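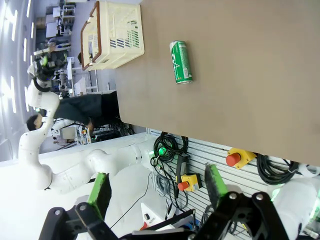 Photo: Kesstead Software Group

News > Newsletter > Engineering Notes

2019-03-28 | By the Language Tools desk

Role composition in Halliday 11: what changes for existing code

Release 11 of the Halliday compiler changes how conflicts between composed roles are resolved. Code that uses one role per class is not affected. Code that composes two or more roles into the same class should be rebuilt and checked before the new compiler goes into a production build.

Until now, Halliday settled a name conflict by order of declaration. If two roles supplied a method with the same name and the same parameter types, the role listed last won, and the compiler said nothing. This was simple to implement and easy to explain, but it made the order of a list significant in a place where most readers did not expect it. Sorting the role list alphabetically, as several code formatters do, could change the behavior of a program.

From release 11, such a conflict is an error. The class must either define the method itself or name the role whose version it wants, using the new "prefer" clause. A clause applies to one method only. There is no form that prefers one role for everything, and none is planned - the old behavior would come back under a different name.

We ran the new compiler over the Irnalus code base, which has 369 classes that use composition. It reported conflicts in 37 of them. Most were harmless: both roles carried the same logging method, copied from a common source years ago. These were fixed by moving the method into a third role and having the other two require it. The remaining cases needed a decision from the team that owned the class. In two of them the role that had been winning was the wrong one, and the tests had been written to match.

Required methods are also checked earlier. A role may state that it needs a method it does not supply. The old compiler checked this when the class was first instantiated, so a missing method in a rarely used class could go unnoticed through a full test run. The check now happens at compile time, once for each class, after conflicts have been resolved. Abstract classes are exempt, as before.

State is unchanged. Roles may declare private fields, and each composed role gets its own copy. Two roles that both declare a field called "count" do not share it. The proposal for shared fields, circulated in January, is still open and will not be part of this release.

Build times go up slightly for projects with deep role graphs. The resolver walks the full graph for each class, and results are cached per module only. Projects with more than 200 roles in a single module should consider splitting it. A cache that works across modules exists on a branch but does not yet handle generic roles correctly.

The Jadari editor plugin has been updated to show conflicts inline and to insert an empty "prefer" clause on request. Older versions of the plugin will mark the clause as a syntax error, though the file will still compile.

To get the old behavior during migration, pass the flag "--role-order=last". It prints a warning for each conflict and will be removed in release 12. The warnings use the same text as the errors, so existing log filters can be kept.

Shares: 11 | Comments: 0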